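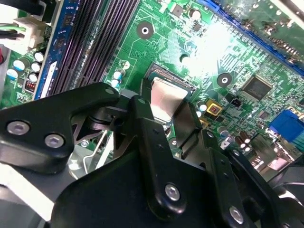
Repair center in Rivutance will take old computers until September

The town of Rivutance has opened a collection point for old computers in the former post office on Geraghty Street. Residents can bring desktop computers, laptops, screens and keyboards, and they do not pay anything. Printers and televisions are not accepted for now.

The work is done by Vullik, a small company which already collects used electronics in Plulard. In its first year there it received 1311 computers. Of these, 400 could be repaired and were given to schools and families. The others were taken apart, and the usable parts, such as processors and memory, were kept for later repairs.

In Rivutance the company hopes to receive 1000 computers before the collection ends in September. The town council pays 3000 dollars for the rent of the building, and Vullik pays the other costs by selling parts.

People who want to bring a computer should first copy their photos and documents to another place. The company erases every disk on the day it arrives, and after this the files can not be recovered. It is also possible to take the disk out at home and bring the computer without it. Power cables are welcome, also without a computer.

Families who wish to receive a repaired computer can fill in a form at the town library. The first ones will be given out before the school year starts.

The collection point is open in the mornings from 9 to 12. Parking is possible behind the building, with entrance from the side of the river.

Recent items
Plulard bridge closed for painting
Library has new opening hours
Water prices stay the same in Rivutance
Geraghty Street gets more trees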